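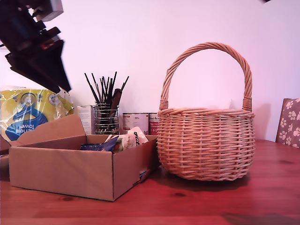 大家好！这份问答由机械臂社的几位老社员一起整理，写给想入社的同学，也写给常来问我们"每周到底在忙什么"的家长和老师。有新问题我们会往里加，顺序有点乱，请直接搜关键词。

最后更新：2021年4月12日

## 入社

**完全没有编程基础，可以来吗？**

可以，非常欢迎！去年九月进来的新人里，好几位连终端都没打开过，现在已经能自己改抓取脚本了。我们用 Python，前几次活动会从变量和循环讲起，同时让你上手摇操作杆，边玩边学。

**要自己买设备吗？**

不用。机械臂、夹爪、电脑都是社里的。带一本笔记本（纸的那种）就好，我们有手写实验记录的习惯，Barnabás Orbán 的那本已经写到第二册了，画得比教科书还漂亮。

**社费是多少？**

每学期 498 元，用来换指垫、线缆和螺丝，也包括比赛的报名费。家里有困难请私下找谢老师（Hui-mei Hsieh），可以减免，不需要写申请。

**初中部的同学能参加吗？**

能，但是操作机械臂时旁边要有一位高年级社员。

## 平时做什么

**"整理桌面"是什么项目？**

这是我们今年的主课题，也是大家最上头的一个！任务听起来很简单：桌上放一些家里常见的东西，机械臂要把指定的那一件拿起来，放到指定的位置，别碰倒旁边的。做起来完全是另一回事。塑料包装会反光，袋子一捏就变形，圆罐子会滚，带高提手的藤篮更是让路径规划的同学又爱又恨，夹爪绕过去的时候总想从提手中间穿一下。

**为什么不用标准积木？**

积木我们也用，新人练习都从积木开始。可是积木练熟以后，换成一包厨房纸巾，成功率马上掉下来，这个落差特别有意思，很多讨论都是从这里来的。Tamás Antal 有一次为了一只软袋子改了整个晚上的夹持力参数，第二天兴冲冲地跑来讲了半小时，大家听得都忘了吃饭。

**物品是谁准备的？**

社员从家里带，包装完好、不易碎、不漏就行。请不要带玻璃、刀具和开了封的食品。纸箱我们一直缺，开口大的、边低的最好，夹爪从上方和侧面都进得去。

**一次练习怎么安排？**

通常是这样：

1. 摆桌面，每次都要换位置，别偷懒照上次的摆；
2. 检查急停按钮和夹爪螺丝；
3. 操作员遥控做几遍，记录员记下结果；
4. 换人，再来；
5. 收东西，一起看回放。

操作员和记录员轮流当，社长也不例外。一个学期下来，我们的记录表里有 67 次完整练习，失败的那些写得最详细。

**失败了怎么算？**

照实记。碰倒了写"碰倒"，夹空了写"夹空"，不要写"差一点成功"。Vilmos Mészáros 刚来时很喜欢写"差一点"，后来我们干脆给他在表格里单开了一列，现在那一列人人都想填。

## 安全

**会不会夹到手？**

规矩守住就很安全。机械臂通电时，手不进桌面范围；要调整物品，先喊"停"，等操作员回答"停好了"再伸手。长头发扎起来，袖子卷上去，挂绳摘掉。

**夹爪的手指很尖，正常吗？**

正常，尖的手指好对付薄边和窄缝。靠近软包装时请放慢速度，最后一段下降用低速档。戳破了东西没关系，告诉记录员一声，把破的换下来就行。

## 比赛

**你们参加什么比赛？**

今年报的是 Kellham 校际抓取赛，桌面整理组。每队 9 分钟，物品当场公布，摆放由裁判决定。我们去年第一次去，被一个圆筒折腾得够呛，回来的车上就已经在画新的手指形状了。

**新社员能上场吗？**

能。每队至少要有 2 名操作员，我们会留一个名额给当年入社的同学，队内选拔看平时记录。

**赛前一定要天天来吗？**

不用，功课优先。请假在群里说一声，别让搭档一个人等着。

## 其他

**可以来参观吗？**

当然！跟 Benedek Vass 约时间，他会带你试着遥控一次。弟弟妹妹也可以一起来，站在黄线外面看。

**代码公开吗？**

练习用的脚本放在社里的 Suteo 仓库，入社后开通权限。比赛代码等赛季结束再公开，注释有些写得很随性，看不懂的地方直接问写的人。

**还有问题去哪里问？**

活动时间来实验室敲门，或者把问题写在门口的白板上，我们下一次活动会回答。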